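Keeping the Small Glass in Order

Most of the trouble in a small teaching lab starts on the bench top, well away from the instruments. A tube goes missing, a pipette is used twice, a beaker is set down where a rack should be. Dilwyn Bowen has run the water-testing bench at Saltby for 21 years, and his approach to the problem is mostly a matter of where things stand.

The bench handles 200 samples in a normal month and more in November, when the reservoirs turn over. Each sample passes through a glass tube, and most pass through a plastic transfer pipette as well. Neither item costs much. The lab goes through 3,000 transfer pipettes a year, bought by the case from Boateng, and Bowen regards the price as the least interesting thing about them.

What matters is how they are stored during a run. A transfer pipette has a bulb at the top and a long tapered stem below it. Laid flat, any liquid left in the stem can travel back into the bulb, and from there into the next sample. Hung upright, it drains toward the tip. For this reason Saltby keeps its working pipettes in clear acrylic racks – a crossbar with holes, two side panels and a base plate.

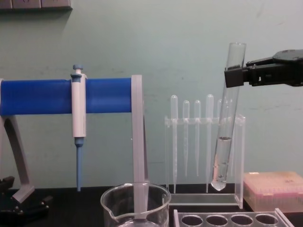

Clear acrylic has one practical advantage over the white polypropylene racks it replaced. A drop on the base plate shows up against a dark bench, and so does a stem that has been pushed too far down. The disadvantage is scratching. Bowen wipes the racks with a damp lint-free cloth and keeps acetone away from them, as it clouds the surface and can craze the joints.

Tubes are filled to half and no further. A half-full tube can be tilted, swirled and warmed without losing any of its contents, and the meniscus sits where it can be read at eye level. Soda-lime glass is adequate for cold work. For anything that will see a burner or a hot block, the lab uses borosilicate tubes from Grekeck, with a heavy rim that holds up better to repeated washing.

Adjustable pipettes are kept on a separate stand. They are returned to it upright after each use, set back to their top volume to rest the spring, and checked by weight every 5 weeks. The check uses distilled water at room temperature and a four-place balance. Results go in a paper log – Bowen tried the Stastum software for one season and went back to the notebook.

The order of work is left to right. Clean glass enters at the left end of the bench, samples are drawn in the middle, and used tubes leave at the right in a wire basket. Left-handed staff may reverse it, provided they reverse all of it.

Contact the editors | Copyright, all rights reserved | Back to top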